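4 垃圾袋:套袋、换袋、扎口、存放

适用型号:Birham 立式桶、Birham 脚踏桶、Birham 抽拉桶(橱柜内安装)。三款用同一种袋。悬挂小桶看第5章,别看这章。

本章修订 2023年12月12日。旧版里“先扎口再提袋”的顺序作废,以本版为准。

4.1 动手之前

先认一下零件。桶身、压圈、桶盖,抽拉款另有一根托架。压圈是套在桶口那一圈,有卡扣的一面朝下。装反了盖不严,来问的人里多半是这个。

要准备的东西:
新垃圾袋一只
抹布一块,旧的就行
厨房纸几张
一次性手套,随意
扎带,用抽绳袋的不用

袋子规格:展平宽82厘米,平口,黑色或灰色。比这窄的套得上桶口,但压圈一扣就绷,装到半满边上容易裂。比这宽的可以用,多出来的部分往外翻,别塞进桶里。

一箱200只,Trenier 的袋子按卷装,每卷撕线朝外。撕的时候顺着撕线,从中间往两边。从一头硬扯会扯出斜口,斜口的袋子扎不紧,留着套小桶用。

注意:袋子不分正反,但分上下。封死的那头是底。听着多余,黑袋子晚上真看不清。捏一捏,有一道硬的压线的就是底。

4.2 第一次套袋

1. 桶身放平。地面要干,瓷砖地面尤其要擦一下,湿的时候桶会滑。

2. 取下桶盖,取下压圈。压圈往上提,先提有缺口的那侧。提不动就转一点再提,别撬。

3. 桶里面看一眼。新桶底下有一张纸质垫片和一小包干燥剂,拿掉。干燥剂不要留在厨房台面上。

4. 抖开袋子。捏住两边袋口,往下甩两下,让空气进去。甩不开就搓一搓袋口。手太干搓不开的,手指在湿抹布上按一下再搓。

5. 袋子放进桶里,底落到桶底。不要悬着。悬着的袋子全靠袋口吃力,重一点就往下滑,滑下去了整袋都得捞。

6. 袋口往外翻,盖住桶沿,翻下来的部分一掌宽。四周翻得差不多齐就行。

7. 手伸进袋里,沿桶壁抹一圈,把袋子和桶壁之间的空气赶出去。赶不干净没关系,但底下那几个角一定要按到位。

8. 扣上压圈。先扣后面,再扣前面,听到咔一声。没听到就再按一次,按四个角,不要按中间。

9. 盖上桶盖,开合几次试一下。脚踏款踩两下踏板。盖子落下来时不应该夹到袋边,夹到了说明翻边太高,取下压圈从第6步在来一遍。

提示:第7步嫌麻烦,可以在桶壁靠上的位置贴一小截吸管通气。桶身上预留了气孔的批次不用贴,气孔在背面,摸得到。

小心:压圈卡扣处有棱,扣的时候手指放外侧。夹手很疼。

4.3 平时往里扔

装到桶身刻线就该换。刻线在内壁,白色。套了黑袋子看不见刻线,按袋口往下一掌半估。

软的先扔,硬的后扔,或者硬的放中间。竹签、筷子、吸管、一次性叉子这类长的硬的,最常见的破袋原因。处理办法:

竹签:折断,尖头用纸包住,塞到纸堆中间
一次性筷子:折断,或者两根并在一起插回纸套
硬吸管:折一下就行
牙签:放进空纸盒里再扔
碎玻璃、碎瓷:不进这个桶。用厚纸包好、胶带缠紧,外面写“碎玻璃”,单独放

纸巾、厨房纸、外卖包装纸占地方,重量没有。一袋看着满了,提起来很轻,多半是这些。按一按能再装不少。按之前先想想里面有没有尖的东西,不记得就别用手按,拿空纸盒压。

带汤的:沥干。面汤、火锅底、泡面水倒进下水,渣子滤出来再扔。桶底积了水,袋子外面也会跟着臭,换多少袋子都没用。

带油的纸:折起来,油面朝里。摊着扔的话油会沾到袋壁,提袋时蹭裤子。

小心:烟头、热炭、刚倒出来的锅巴,都不行。袋子遇热会化,压圈也会变形,变形的压圈不在保修范围。

小心:电池、灯管、喷罐,不进这个桶。按小区的指定回收点走。

宠物砂可以扔,要另外套小袋扎好,一次别太多。重。

分类怎么分,以当地规定为准,本手册不写。各地不一样,写了也过时。

4.4 换袋

这一节最长,也是问得最多的。建议从头看,别跳。

换袋的地方选硬地面。瓷砖、石材、刷过漆的水泥地都可以。地毯不要,木地板垫一张旧报纸。灯开亮,光滑的瓷砖上有水渍的话,侧着看更清楚。

1. 桶盖拿掉,放一边,内面朝上。

2. 取压圈。慢一点。压圈内侧常粘着东西,快了会甩出来。

3. 袋口从桶沿翻上来,先不要收拢。双手各抓一侧,往上提半掌,停一下,让空气从边上进去。觉得吸住了,就是空气没进去,左右晃一晃桶身。不要使蛮力往上拔,拔破的都是这一步。

4. 往上提,提出桶口。重的袋子把桶放倒再往外拉,袋口高过袋底,别让里面的东西往外淌。

5. 把袋子竖着放到地上,底着地,松手前先扶稳。纸多的袋子自己能站住,厨余多的会歪,歪就靠着桶身。

6. 先不扎。袋口外面那一圈卷边捋一捋,太厚的地方展开。敞着口看一眼里面,有没有尖的露在上面,有没有不该扔的。勺子,瓶盖,孩子的小玩具,常有。
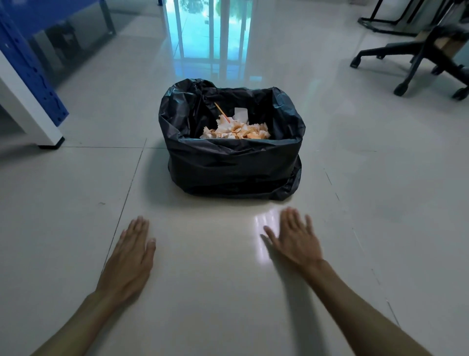
袋子还没装满,能不能先扎起来换掉?
可以换,有异味或者要出门几天就该换,空出来的上半截把空气压掉再扎,扎口往下挪,别扎在最顶上。

7. 尖的东西往里按。用纸盒、硬纸板,别用手掌。细长的棍子、吸管斜在纸堆上的,抽出来折短,包一张纸巾再放回去。

8. 排气。两手放在袋子两侧,从下往上轻轻拢,拢到袋口。脸别凑在袋口正上方。味道是一回事,纸屑粉尘也会冒出来。

9. 袋口收拢,拧。顺一个方向拧,拧到有一截硬硬的脖子。

10. 扎口,方法见4.5。

11. 提着脖子试一下重量,底下用另一只手托。托的时候看看袋底有没有渗水。渗了就再套一只,直接往上套,不用把里面倒出来。

12. 桶里面擦一遍。先干擦,再湿擦,再干擦。底下四个角。嫌味道重的撒一点小苏打,薄薄一层,多了会结块。

13. 晾一下,盖子别急着盖。能晾到没有水印最好,赶时间就用厨房纸吸干。

14. 按4.2第4步起套新袋。

提示:新袋放在桶底下面是个老办法,整卷压在旧袋底下,换的时候伸手就有。Birham 立式桶可以这么放,脚踏桶不行,底下有连杆,会卡。

提示:换袋前手先洗干净擦干,换完再洗一次。前面那次是为了搓得开袋口,手上有油搓不开的。

小心:站着换比蹲着换容易洒。腰不好的把桶垫高,别弯腰硬提。

小心:旧袋放地上时,附近别有小孩和宠物。狗会翻。

4.5 扎口

三种,按袋子选。

甲、平口袋,直接打结
1. 袋口拧成一股。
2. 绕一个圈,末端从圈里穿过去。
3. 往下推结,推到贴着垃圾,再拉紧。
留出来的尾巴够手抓就行。尾巴太短说明装太满了,匀一点到新袋里。

乙、平口袋,用扎带
1. 袋口拧紧,往下对折。
2. 扎带绕在对折的地方,穿过扣眼。
3. 拉到拉不动。多余的头不用剪,剪了有尖。
对折这步别省。不对折也扎得住,但是倒过来会漏。

丙、抽绳袋
1. 两侧抽绳同时往外拉,别先拉一边。
2. 拉到口子缩死。
3. 两根绳打一个死结。
抽绳断了按甲做。

四角结也有人用,就是对角两两打结。纸多的轻袋子可以,厨余不行,中间有缝。

扎完别倒提。别拎着绕圈甩。别从窗口往下递,以前真有人问过绳子够不够结实。

4.6 套双层

什么时候套双层:西瓜皮,鱼虾壳,湿的厨余,花盆土,猫砂。纸类垃圾单层够了。

做法:
1. 外层先套好,翻边,赶空气。
2. 内层再放进去,翻边比外层短半掌。
3. 压圈一起扣住两层。

换的时候只提内层,外层没破就留着。外层看一眼底,有水就一起换。

注意:两层之间如果进了水,夹层的味道比桶里还大。擦不干净,直接扔。

注意:抽拉桶最多两层。三层压圈扣不死,推进柜子时会顶到托架。

4.7 不用桶,袋子直接立在地上

聚餐、搬家、大扫除的时候,桶不够,袋子直接放地上用。可以。几点:

1. 挑平整的硬地面,扫一下,有砂粒会磨破袋底。

2. 袋口往外卷,卷两三道,卷成厚边。有了这道厚边,口子撑得开,袋子也站得住。卷的时候手放袋口外侧,一段一段往外翻,转着来。

3. 底部撑开。把角往外推,推成方的。先扔几团废纸压底,别先扔重的。

4. 放的位置避开走道。黑袋子在暗处容易踢到,放靠墙或桌腿边。

5. 装到一半停一下,把卷边放开一道,再接着装。一直卷着,后面没有口子可扎。

6. 要挪位置,提着卷边两侧平着挪,不要在地上拖。瓷砖缝会挂袋底,拖一米就起毛。

小心:地面有水不要这么用。袋底沾水,走一路滴一路,还滑。

小心:液体、玻璃不要进没有桶的袋子。没有桶壁,碰一下就破。

地上放久了袋口会慢慢塌回去。正常。里面空着的时候更明显,扔几团纸进去就好了。或者找个纸箱,去掉上下盖,套在袋子里面当撑子,用完一起折掉。

撑子做法:
纸箱选比袋子小一圈的
上下盖都裁掉,胶带留着
放进袋里,袋口翻到箱子外面
垃圾满了,撑子往上抽出来

抽撑子之前先把箱壁上粘的东西敲掉。撑子脏了就压扁一起扔,别省。

4.8 洒出来了怎么办

纸类:直接捡,捡完湿布擦一遍。油渍纸巾在浅色瓷砖上放久了会留印,早点捡。

汤水:
1. 先用厨房纸围一圈,别让它往砖缝里跑。
2. 从外往里擦。
3. 喷一点洗洁精水,等一会儿。
4. 擦干净,再清水过一遍。
5. 干布收。
亮面砖一定要有最后这步,不然干了全是水痕。

橙色、黄色的印子,咖喱、番茄酱、辣油那一类,普通擦不掉就用小苏打糊,敷一会儿再擦。砖面可以,砖缝用旧牙刷。大理石地面先在角落试。

袋底破了:不要提起来跑。原地在旁边铺开一只新袋,口子张大,把破袋整个推进去,再竖起来。推不进去就把新袋从上面往下罩,罩好翻过来。翻的时候两个人稳一点。

4.9 除味

味道来自三个地方:袋子,桶底,压圈内侧。大家一般只洗桶底。

压圈每次换袋擦一下,每周取下来冲一次。冲完甩干,卡扣朝下放在架子上。别进洗碗机,会翘。

桶身洗法:
1. 温水3,000毫升,加中性洗涤剂2勺。
2. 倒进桶里,泡着。用长柄刷刷四壁和底。
3. 倒掉,清水冲两遍。
4. 倒扣,底下垫一根筷子让它透气。
5. 完全干了再套袋。没干就套,等于白洗。

不要用:钢丝球,开水,强碱的通渠剂,含氯的和酸的混在一起。最后一条是会出事的,看清楚瓶子。

香片、除味盒可以放,粘在桶盖内侧,别粘压圈。盖子上有个浅槽就是放这个的。Baser 的除味盒尺寸正好,别家的量一下再买。厚的会顶袋子。

咖啡渣、茶叶渣晾干放底下也行。没晾干会长毛。

4.10 袋子存放

没开封的整箱放阴凉处。不要压在重物下面,压久了层与层会粘,抖不开。

开封后的整卷放抽屉里,撕线朝外。别放灶台边,别放暖气上面。十二月这种天气有人把袋子放阳台,冻过的袋子发脆,拿进屋放一晚再用。

受潮的:展开晾,晾干能用。有霉点不用。

过期?袋子没有保质期,但是可降解的那种有,看包装。放过期的可降解袋一提就散,别拿来装厨余。

小孩够不到的地方。塑料袋有窒息危险,空袋子比满袋子危险。抖开了没用的,打个结收起来。

4.11 抽拉桶补充

抽拉桶装在橱柜里,换袋步骤和4.4一样,不同的几处:

1. 先把托架全部拉出来,拉到底有一个顿挫。没拉到底就提袋,袋子会刮到台面下沿。

2. 桶从托架上整个拎下来,放到地上再换。别在托架上直接提袋,托架是往外吃力的,往上拽会松。

3. 换完把桶放回去,提手往后倒。提手朝前会顶柜门。

4. 空桶推进去试一次,再拉出来试一次。顺了再用。

托架螺丝半年紧一次。螺丝刀用十字的。按装时多给了一包螺丝,留着别扔,后面会用到。

柜子里面底板也要擦。漏下去的东西都在桶后面,平时看不见。

双桶款:前桶放干的,后桶放湿的。反过来放也能用,就是后面的湿桶换得勤,每次都要把前面的拿开……那还是前桶放湿的方便?看自己习惯。这一条旧版写的是前干后湿,两种都没错。

4.12 脚踏桶补充

踏板踩下去盖子不起来:看袋子翻边有没有缠到后面的连杆。九成是这个。翻边往前捋,捋开。

盖子起来落不下:压圈没扣到位。

落得太快,砰一声:缓冲要换。配件号在桶底标签上。标签别撕,洗桶也别泡到它。

踏板上别站人。有人踩着踏板够吊柜。不要。

换袋时桶可能往后滑,瓷砖上更明显。脚尖抵住桶底前沿再提。底下的防滑垫脏了就不防滑,湿布擦一擦又好了。

4.13 常见情况对照

袋子往下滑:翻边太短,或压圈没扣。重新翻,一掌宽。

袋子提不出来:吸住了。晃桶身,让空气进去。

袋口老裂:袋子窄了,查展平宽。或者桶沿有毛刺,摸一圈,有就用细砂纸带一下。

袋底老破:里面有尖的。或者桶底有硬渣,擦。

盖子盖不严:压圈装反。卡扣朝下。

袋子外面湿:桶底有水。别管袋子,先擦桶。

有小飞虫:当天扔掉厨余,桶洗一次,下水口也要管。光换袋没用,虫卵在压圈缝里。

扎好了还漏味:结打得太高,里面一包气,一压就往外冒。重新排气,结往下推。

黑袋子掉色:新袋偶尔有浮粉,擦得掉。擦不掉的拍照发售后,带上箱子侧面的批号。

袋子立不住:底没撑开。角推出去,先扔纸。还不行,卷边再卷一道。

4.14 换袋记录(可不填)

家里几个人轮着换的,可以在盖子内侧贴一张纸,写哪天换的。合租的建议贴。格式随意,下面这种就够:

日期/谁换的/单层还是双层/桶洗没洗

贴纸用美纹胶带,好撕。别用双面胶,撕下来一层白的,擦半天。

配件(压圈、桶盖、缓冲、托架螺丝)向 Kocabaş 服务点购买,报桶底标签上的号码。不要只报颜色和大小,同色的有两代,压圈不通用。标签看不清的,量桶口外沿,长和宽都量,连同桶底照片一起发过去。

垃圾袋不算配件,不保修,破损整箱可换。开箱发现撕线歪的,留着那一卷别用,和箱子一起退。

下一章:5 悬挂小桶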